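Plorkuvus recalls two lots of powdered herbal tea over missing strength labels

Herbal products company Plorkuvus is recalling two lots of its powdered valerian and kava blend after pouches were shipped without the panel that states how much kava extract is in each serving. The blend is sold under the Prutetti name in health food stores and through the company's own website.

The recall covers 244 cases. Of those, 139 had already left the warehouse when the missing panel was found, and the rest are being held there. The company said the powder itself was mixed to the usual recipe and that it has received no reports of illness linked to the two lots.

Kava is a root from the Pacific islands, traditionally ground and stirred into water. People drink it to relax or to help them get to sleep. The strength of a powder depends on the plant variety, which part of the root is used and how the extract is made, so two products that look the same can have quite different effects. Without the panel, buyers have no way to tell how much they are taking.
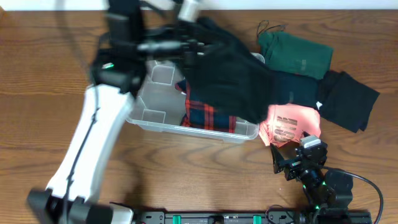 Which pouches are affected

The recall applies only to the large resealable pouch. The lot code is printed on the back, under the seal, and begins with the letters PR. Affected codes end in 14 or 2K. The small sampler pouches and the capsules carry a different label and are not part of the recall.

The quickest check is the back of the pouch. A correct one has a white box headed "Amount per serving" directly above the ingredient list. On the recalled pouches the ingredient list runs straight up to the brewing directions, with no box between them.

Customers who bought the blend in a store can return it to the same store for a refund, opened or unopened. A receipt is not needed as long as the lot code can be read. Online orders will be refunded to the card used once the customer sends in the code through the recall form. Those buyers do not have to mail the powder back.
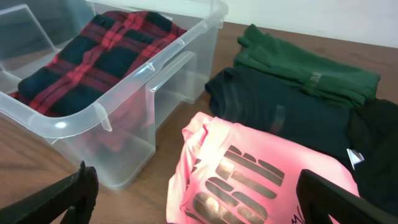

Page last updated: 10 Mar 2026

Skerkinari, the contract packer that fills the pouches, said the error came from a roll of film printed from an old design file. The old design was made for a caffeine-free mint blend that did not need a strength panel. The roll was loaded at a shift change and ran until the end of the second lot.

The packer has since destroyed the remaining film and now requires a sample pouch from each new roll to be signed off before the line starts. Plorkuvus said it will keep using Skerkinari but will check incoming cases at its own warehouse through October.

Retailers have been asked to take the pouches off the shelf and hold them for pickup. Wei, a chain of natural food stores that carries the full Prutetti range, has removed the large pouch from all of its locations and put a notice at the register. The chain said it expects replacement stock next month — the other Prutetti products are still on sale.
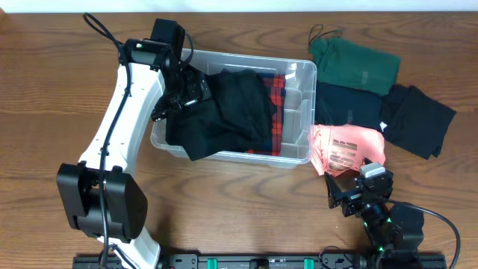 Last modified 10 March, lot code wording corrected

Advice for people who have used the powder

Anyone who has been drinking the blend without trouble does not need to do anything other than stop using the recalled pouch. People who take prescription medicine, especially for sleep, anxiety or seizures, should speak to a pharmacist. The same goes for anyone with a history of liver problems, who is generally advised to stay away from kava in any form.

Kava should not be mixed with alcohol. It can also cause drowsiness, and people who feel sleepy after drinking it should not drive. Yellowing of the skin or eyes, dark urine or unusual tiredness are reasons to see a doctor promptly. Bring the pouch along to the appointment, or a photo of the back of it.

The powder should not be passed on to someone else or poured into an unmarked jar. Unwanted powder can go in the household trash in a closed bag.

Plorkuvus said its recall line is open on weekdays during business hours, and that questions sent through the recall form are answered within two working days.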